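# Gandodby Historic Churches Trail: Minutes of the Working Group

**Date:** September 12, 2020
**Venue:** Parish hall, Jinden

## 1. Opening

The Chair opened the meeting at 10 a.m. Apologies were received from the Matar parish council. The minutes of the April meeting were accepted without amendment.

## 2. Trail brochure

The revised brochure was tabled. Members noted that the entry for the stone chapel at Matar still gave the former opening hours, and that the bell tower at Jinden had been labelled as part of the convent. Both errors are to be corrected before printing.

**Resolved:** That 300 copies be printed, of which 200 be held at the Gandodby visitor centre and the balance divided between the two parishes.

## 3. Signage

Quotations for directional signs were considered. The Grurninance quotation was preferred on the colour samples supplied. The Secretary is to ask whether the price includes installation on the unsealed section of the Matar road.

## 4. Open day

Attendance at the previous open day was recorded as 79. It was agreed that entry to the Jinden crypt be limited to 40 visitors over the day, in groups, with a guide present at all times. The organ recital will be moved to the afternoon so as not to coincide with the service.

Light refreshments will be offered in the hall. Members asked that gluten-free and vegan choices be provided and clearly labelled.

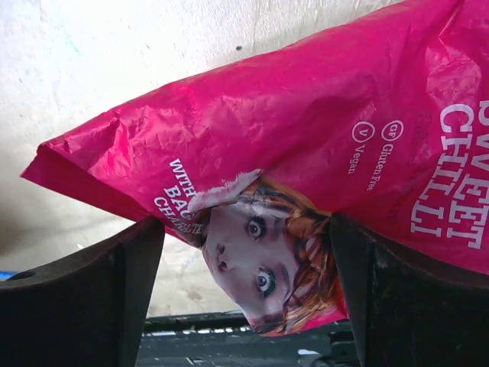 Parking will be permitted on the oval, subject to written consent from the shire. The cemetery gate is to remain closed to vehicles.

## 5. Other business

Correspondence concerning the repair of the west window at Jinden was received and referred to the parish. A request to add the former Methodist hall to the trail was deferred pending advice on access.

The meeting closed at 11.35 a.m.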